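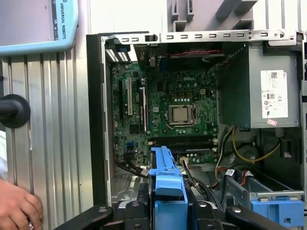
**What is the difference between a food bank and a community kitchen?**

A food bank collects groceries and passes them on to other groups. A community kitchen cooks the food and serves it as meals on site.

## Week 6: Surplus food

- Lundia (food bank): 3,000 lb a week, mostly dry goods
- Pimolum (kitchen): 50 seats, lunch only
- Cooked food is harder to move than canned food. Hot dishes need to stay at 135°F or above until served.

Reading: Heinonen, chapter on donated produce. Skip the section on tax credits.

Short paper due 5/26/22, one page, in Room 701. Compare one kitchen and one food bank.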